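## Which setting should be used for small portions in the shared electric cooker?

**Asked by Shireen Mahlangu** | Category: Shared kitchens and appliances | Viewed 151 times

Our residents' kitchen at Palari House received a green electric cooker in September. It has a dial in the middle of the front panel and three buttons on each side of it, but the instruction booklet was not passed on with it. Residents generally cook rice or porridge for 2 people, and the results have been inconsistent. The rice is frequently firm on top and stuck at the bottom.

I should be grateful for advice on the following points:

- whether a small quantity needs a different setting or only less water
- whether the lid may be left off while the food rests
- how the outside should be cleaned, as the finish is matt and already shows finger marks

I am required to put up a notice beside the cooker and would prefer it to be correct.

---

### Answer 1 (accepted)

*Posted by Nel, Household Advice Desk*

Small quantities are best treated as a matter of water and resting time. For two people, rinse one mug of white rice until the water is nearly clear, drain it well and add one and a quarter mugs of fresh water. Level the rice before starting. An uneven heap is the usual cause of firm grains on top.

The lid should remain on during cooking and for ten minutes afterwards. Residents should then loosen the rice with a plastic or wooden spoon - metal utensils will mark a coated pot - and serve it promptly. Rice should not be left standing in the cooker for the rest of the day. Any portion to be kept should be cooled quickly, covered and refrigerated within the hour.

For the exterior, unplug the cooker, allow it to cool and wipe it with a soft cloth wrung out in warm water and a little washing-up liquid. Dry the metal rim separately to prevent water marks. Scouring pads and cream cleaners are not suitable for a matt surface, and the base must not be put in the sink.

We suggest that the notice asks residents to have a plate ready beside the cooker before they begin serving, as this reduces spills on the table.
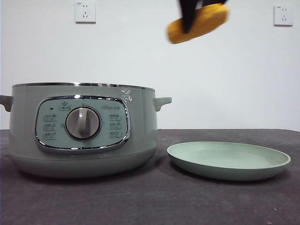
*Cooker with the lid off and a matching plate to the right.*

---

### Answer 2

*Posted by Skidari*

Ours had the same trouble, too much rice rinsing water left in. Drain it properly. I would also write the water amounts on the notice in mugs, people do not own measuring jugs.

---

### Answer 3

*Posted by Simeck*

I cannot comment on the settings without the model number, which is normally on a label underneath. The manufacturer may supply a replacement booklet on request. Porridge should be given more room than rice, and the pot should not be filled beyond half.

**3 people found this answer helpful**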